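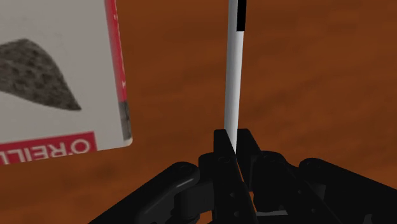
Wood grain

Wood grain is the pattern of lines, bands and swirls seen on the surface of a piece of wood, and the word is also used for the direction in which the fibers inside the wood run. The two meanings are closely tied together, and people who work with wood move back and forth between them without giving it much thought. A furniture maker might admire the grain of a board in one breath and complain about planing against the grain in the next, and both listeners and speakers usually know perfectly well which one is meant.

Grain is one of the first things most people notice about a wooden object, and it is a large part of why wood has stayed so popular for tables, floors, doors, spoons, musical instruments and picture frames long after cheaper materials came along.

How grain forms

A tree grows outward as well as upward. Just under the bark is a thin living layer called the cambium, and every growing season this layer adds new wood on its inner side and new bark on its outer side. In places with a cold winter or a strong dry season, growth speeds up and slows down over the year. The wood laid down early in the season tends to be lighter in color, with larger cells and thinner walls, and it is called earlywood. The wood that comes later tends to be darker and denser, and it is called latewood. One band of each makes up a growth ring.

When a trunk is cut straight across, the rings show up as circles, or something close to circles. When the same trunk is sawn lengthwise into boards, the saw passes through those rings at one angle or another, and what were circles become long stripes, tall arches or wandering ovals. So the grain on the face of a board is really a slice through many years of growth, and with a little practice a person can look at a plank and make a fair guess at where in the log it came from.

Trees in the wet tropics may grow at a fairly even pace all year. Their rings can be faint or missing, and the grain in such wood often looks soft and uniform, with gentle shifts of shade instead of strong lines.

Types of grain

Straight grain runs more or less parallel to the length of the trunk. It is the easiest kind to work, it splits cleanly, and it is strong along its length, which makes it a favorite for tool handles, ladder rails and chair legs.

Spiral grain winds around the trunk like the stripe on a barber pole. Many trees have a little of it, and a few have a great deal. Boards cut from a strongly spiraled tree are inclined to twist as they dry, sometimes to the despair of the person who stacked them so carefully.

Interlocked grain happens when the direction of the spiral changes every so often, leaning one way for several years and then the other. It is common in tropical hardwoods such as sapele. Wood of this kind is hard to split and tears easily under a plane, but when it is cut on the quarter it shows a handsome ribbon of light and dark stripes that seem to trade places as you walk past.

Wavy and curly grain come from fibers that ripple along the length of the tree. Curly maple is the best-known case, and the backs of violins have been made from it for centuries. Why some trees grow this way and their close neighbors do not is still not fully understood, though inheritance and growing conditions have both been suggested.

Irregular grain turns up near knots, forks, old wounds and burls. A burl is a rounded swelling on a trunk or root in which the fibers run every which way. It makes for difficult carpentry and very beautiful bowls.

Grain, figure and texture

Specialists like to keep three words apart, and it does help to know them, even if everyday speech runs them all together. Grain, in the strict sense, is the direction of the fibers. Figure is the visible pattern on the surface, whatever has caused it. Texture is the size and evenness of the cells and pores, which is why oak and ash are called coarse while boxwood and pear are called fine.

There is also the matter of open and closed grain, which muddies things a little further. An open-grained wood has pores large enough to see and feel, and a closed-grained wood does not. Strictly speaking this is a point about texture, but the phrase has been used in paint shops and finishing rooms for so long that it would be a hopeless task to change it now.

How sawing affects grain

Plain sawing, also called flat sawing, is the simplest way to turn a log into lumber. The log is cut in parallel slices, little is wasted, and many of the boards show wide arches that people sometimes call cathedral grain. Plain-sawn boards are lower in price, and they are what most shoppers will find at a lumberyard. They also tend to cup as they dry.

Quarter sawing begins by cutting the log into quarters, and the boards are then taken so that the rings meet the face at close to a right angle. The result is a narrow, even stripe, and in oak and sycamore there are also bright flecks where the saw has passed along the rays, the thin sheets of cells that run out from the center of the tree. Quarter-sawn lumber shrinks less across its width, and it costs more, because it takes longer to cut and leaves more scrap behind.

Rift sawing sits between the two, with the rings meeting the face at a slant. It gives a plain, straight line on all four sides of a square piece, so it is often chosen for table legs.

Veneer may be sliced flat like a board or peeled from a turning log in one long sheet, much as you might unroll paper towels. Rotary-cut veneer of this kind has a broad, loose pattern that looks like nothing found in a solid plank.

Working with the grain

Planing, carving and scraping all go better when the tool moves with the grain, so that the edge presses the fibers down as it passes. Going the other way, the edge can get underneath them and lift them out, leaving rough little pits known as tear-out. The usual advice to beginners is to look at the side of the board, find the lines that slope upward to the surface, and push the plane in the direction they climb. Anyone who has stroked a cat from tail to head will have a good idea of what happens otherwise.

In her handbook for evening classes, the teacher Nelly Rengifo suggests that students close their eyes and run a fingertip lightly along a planed board in both directions before picking up a tool. One way will often feel a touch smoother. She admits that this takes some patience, and that her own first 12 boards were "mostly splinters and apologies."

Sanding is done along the grain wherever possible, as scratches that cross it stand out badly once a stain goes on. Stain itself sinks more deeply into end grain than into the face, so the ends of a board nearly always come out darker. Many finishers brush a thin coat of sealer on the ends first. A reddish brown stain can make a quiet grain look richer, but a heavy one may hide the lines almost completely, and it is well worth trying the color on an offcut before going near the good side of a tabletop.

Wood also moves across the grain much more than along it. It swells in damp weather and shrinks in dry weather, and a wide solid tabletop has to be fastened in a way that lets it do so. Makers use slotted screw holes, small wooden buttons or figure-eight clips for this purpose. A top that has been glued tight to its frame will sooner or later split, or else pull the frame out of shape.

Imitation grain

People have been copying wood grain for a very long time. In the eighteenth and nineteenth centuries, decorative painters called grainers could make a pine door pass for oak or mahogany, using combs, dry brushes, feathers and colored glazes. The craft was taught by long apprenticeship, and good examples can still be found in older houses on both sides of the Atlantic, often on front doors and stair rails.

Jonatan Björklund, who restores painted woodwork, has written fondly of the small mistakes that give a grained door away. In one farmhouse he found a knot of exactly the same shape on all 7 doors of the upstairs hall, which he took to be the mark of a painter with a favorite.

Printed grain is now far more common than painted grain. Laminate floors, vinyl planks and low-cost furniture carry a printed layer under a clear protective one, and better grades are pressed with a matching texture. The simplest way to spot a print is to look for repeats, and then to check whether the lines carry on over the edge of the piece, as they would in solid wood.

See also

Dendrochronology
Marquetry
Veneer
Wood finishing
Woodturning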